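News > Technology > Robots at Work

Robot arm takes on the repair bench, and the bench is still winning

July 2020
By Signe Isaksson

Anyone who has been promised a robot that folds the towels and empties the dishwasher may want to look at how things are going in a much easier place. Granström, a shop that strips and refurbishes used office computers, has been trying out a robot arm from a small firm called Jostia. The idea is simple. Old desktops come in, the arm opens them up and takes out the parts worth keeping, and the people at the benches get to do something else.

It ought to be a good fit. A desktop computer doesn't move, it doesn't wrinkle, and it was put together to a plan. Compared with a kitchen sink full of mixed dishes, it is a friendly job. The trial has a budget of 260 work hours, and Granström picked the machines itself. 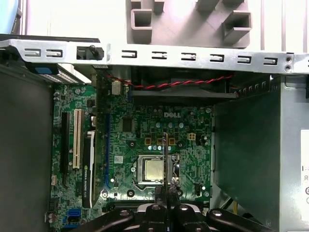 Britt-Marie Sjögren thinks the skeptics are looking at the wrong number. Speed will come, she argued when the trial was discussed at the shop, and a slow arm that can work through the night is still worth having if it leaves the boards in one piece. In her view the first dishwashers were slow too, and people bought them anyway.

Maybe so. But a dishwasher was slow at a job it could finish. The arm's best full strip so far took 126 minutes from closed case to sorted parts. A trained person at Granström does the same work in 40. And the 126 minutes came on a model the arm had been set up for, with someone standing by to clear the cables when they got in the way. The shop has not put a price on that person's time, which seems like an odd thing to leave out of a trial that is meant to save labor.

Cables are the big trouble. A screw is where the drawing says it is. A wire is wherever the last technician left it, and it bends when pushed. The same goes for a sock, a phone charger or a bag of onions, and the household robot people have been stuck on that point for years. 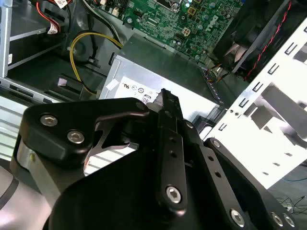
So will a machine like this be doing chores in ordinary homes soon? Don't plan on it, at least going by what the Granström trial has produced.

Jostia says its next software release will handle 6 desktop models, up from the present two. That is progress, and it is also a modest goal. The shop's intake on a normal day includes more models than that, along with cases that are dented, sticky or missing their screws. A rival, Firneck, tried a similar setup last December and went back to hand work. It has not said why, and it did not answer our questions.

There is also the matter of what counts as success. Jostia's demonstrations tend to show a part coming out. They spend less time on whether the part can be sold afterward, and for a shop like this one that is the whole business. A scratched board is scrap. Granström says it has yet to work out a breakage rate it would be willing to publish. 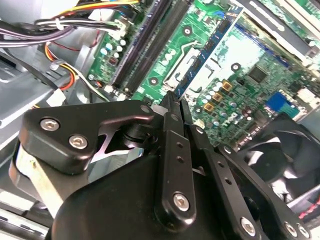
Price is where the household version really falls apart. A shop can spread the cost of an arm over a lot of computers, and it can give it a bench, a steady power supply and a person who knows where the off switch is. A family has a hallway. The gripper on the Granström job is a thing of metal plates and screws with narrow fingertips, and it has to get those tips down close to a circuit board crowded with small parts. Doing that well is hard and the engineers deserve credit for trying. It doesn't follow that the same hand can be trusted with a wine glass, or that anyone would pay for it to learn.

Broreck, which sells bench tools to the refurbishing trade, says it has no plans to offer an arm. Its customers are still asking for better screwdrivers.

Granström will decide whether to extend the trial once the hours run out. Jostia said it was pleased with the results and did not provide a date for the new release.

Recent in Robots at Work
Window-washing robot recalled over weak suction
Warehouse pickers and the soft-package problem
Review: three robot vacuums and one long-haired dog
Why the laundry-folding machine never shipped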